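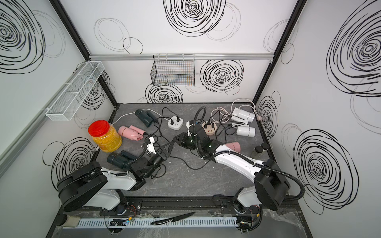 Pramila Upadhyay wrote back after the April report that she could follow the spending but not what a resident would get out of it, and asked that the next one say more about the cords and less about the budget. I have tried to do that. The budget is at the end and is short.

Grallaron hair dryer and cord sorting, Grodville
Second progress report to the Enitz small grants program
November 4, 2018

Where we are

The work covers hair dryers and the cords, adapters and power strips that go with them. They come in from the drop-off shelf at the Prajapati building and go back out to the shared bathrooms on each floor. In April we had a shelf and a few boxes. We now have one table where everything gets laid out, and a routine for what happens on it.

The dryers on the table at present are dark teal, pink and white. The color matters more than we expected, as people on the floors ask for "the pink one" and never for a model. We have started writing the color first on the sign-out sheet and the floor second. Missing dryers are much easier to trace this way.

Cords

Most of the time still goes into cords. When several dryers are out together, the black cords cross in the middle of the table and it is hard to tell which one belongs to what. Pulling on the plug end makes it worse. We now start at the handle of the dryer and follow the cord outward, one dryer at a time, and tie it before touching the next. Gaurav Bhardwaj suggested doing the white cords first, and that has helped, as they are easy to pick out from the rest.

Cords are tied in loose loops. In the spring we were wrapping them around the handles, and several came back with a hard bend where the cord enters the dryer. Those were set aside and are not going back out. The new sheet on the inside of the cabinet door asks people not to wrap them.

Power strips and adapters

We use a small white power strip and a round beige hub with USB ports. Both stay with the table and are not for lending. This was unclear in the first months and the hub went up to the fourth floor for most of the summer. The USB ports are handy for phones, but dryers draw a lot of power, so the rule is one dryer running at a time and everything else switched off at the handle.

Loose adapters are the part we have not solved. They are small, they look alike, and they drift away from whatever they arrived with. We tried taping them to the cords. The tape left residue and people peeled it off anyway. For now they go in a tray at the end of each session – this is a stopgap and I would like a better answer before spring.

Other things on the table

Items that are not part of the project still end up with it. A clear jar with a red lid, full of small yellow-orange granules, has been there long enough that people work around it. It has no place in our inventory. I have asked for the table to be cleared of anything that is not a dryer or a cord before each session.

Sessions

We held 8 sessions in this period, as planned. Two ran long because of the bathroom repairs on the lower floors, when every dryer came back in the same week. The later sessions were quicker. Laying out by type before untangling is the main reason, and I intend to keep that order.

Budget

The grant for this period was $1,625. We spent $1,622, on cord ties, labels, the cabinet, the power strip and safety testing by an outside electrician. The remaining $3 carries over. Receipts are in the folder sent separately. The testing cost more than the line we set for it and the cabinet cost less, so one covered the other.

Next period

– Replace the adapter tray with something that keeps each adapter with its dryer.
– Put sign-out sheets on the upper floors, where they are still missing.
– Retire the dryers with bent cords and record them as retired.
– Ask residents which floors need a second dryer before we place any more.

Gaurav will keep the sign-out records through the winter. Questions about the receipts can come to me.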